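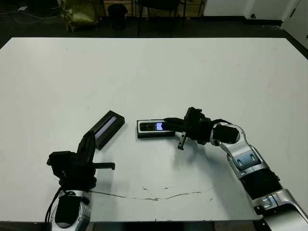

Les deux bras au-dessus de la table d'essai, pince gauche ouverte.

Clultance publie le bilan de son programme Cocco : les robots sont-ils prêts à ranger nos affaires ?

Pastside, le 25 août 2024

Ranger un téléphone, remettre un objet dans sa boîte, débarrasser un coin de table : voilà des gestes que nous faisons tous en pensant à autre chose, et que Clultance a eu envie de confier, avec beaucoup de curiosité et un peu d'appréhension, à des machines à deux bras. Au terme de 1253 essais menés dans notre atelier de Pastside, nous sommes heureux (et soulagés, avouons-le !) de partager les premiers résultats du programme Cocco.

La réponse courte est : pas encore, mais on s'en approche. Les objets plats et brillants restent les plus pénibles à saisir, et 113 essais ont dû être interrompus par un opérateur. Il faut encore autour de 14 secondes pour une prise qu'une main humaine réussit sans y songer.

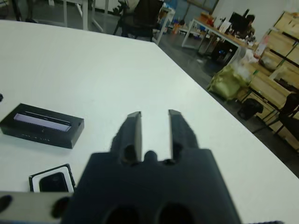 La table d'essai vue depuis la pince, avec l'atelier à l'arrière-plan.

Les commerçants qui nous écrivent pour la préparation de commandes seront peut-être servis avant les familles, car un comptoir change moins d'un jour à l'autre qu'une cuisine. Une deuxième série d'essais, préparée avec notre partenaire Lasex, commencera en novembre et portera sur le pliage et l'emballage.

Contact presse : service communication de Clultance, Pastside.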